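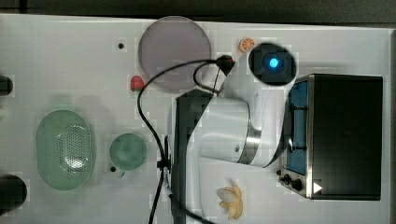
# Break Room and Kitchenette Inspection, Nurkach Building, Level 2

Date: Thursday, September 30, 2021
Inspector: Agnes Strachan
Accompanied by: Noel Villanueva (Arerico, building services)
Previous inspection: February

Ratings: P = pass, A = action needed, N = not checked.

## Electrical

- [P] Countertop outlets GFCI protected. Test and reset buttons operated at each outlet.
- [A] Outlet cover plates intact. The plate left of the sink is cracked at the lower screw. Replace. Donnie Rutherford to raise the work order.
- [P] Toaster oven plugged directly into a wall outlet. No extension cord or power strip in use.
- [P] Appliance cords free of cuts, kinks and heat damage.
- [A] Circuit directory legible. Breaker 12 is labeled "kitchen" and also feeds two outlets in the hallway. Correct the label.

## Heat-producing appliances

- [P] Clearance behind and above the toaster oven meets the manufacturer's instructions.
- [A] Crumb tray clean. Heavy buildup, baked on at the rear corners. Cleaned during the visit by N. Villanueva. Item stays open until the tray is on the weekly cleaning sheet.
- [P] Door closes fully and timer returns to off.
- [P] No paper goods stored on top of appliances. Filters were found on the coffee maker in February; they are now in the upper cabinet.

## Fire safety

- [P] Extinguisher mounted, gauge in the green, pin and seal in place.
- [A] Extinguisher visible from the doorway. The coat rack blocks the view. Move the rack to the opposite wall.
- [N] Smoke detector function test. Panel was in service mode for the Morrison contractor. Reschedule with Callum Mowat.
- [P] Exit route clear to full door width.

## Water and floor

- [P] No leaks at the trap or supply valves.
- [A] Hot water at tap. Slow to arrive and weak in flow. Aerator is probably scaled. Remove and soak before calling a plumber.
- [P] Floor mat lies flat, edges not curled.

## Storage and hygiene

- [A] Refrigerator thermometer present. Missing. Order one.
- [P] Cleaning products stored below and apart from food.
- [A] First aid kit complete. Burn dressings expired. Sheena Menzies has the Bustex reorder form.

## Follow-up

Cover plate and extinguisher sight line to be closed within 8 days. All other open items within 25 days. The panel label needs an electrician's initials on the directory card; a handwritten correction alone will not be accepted.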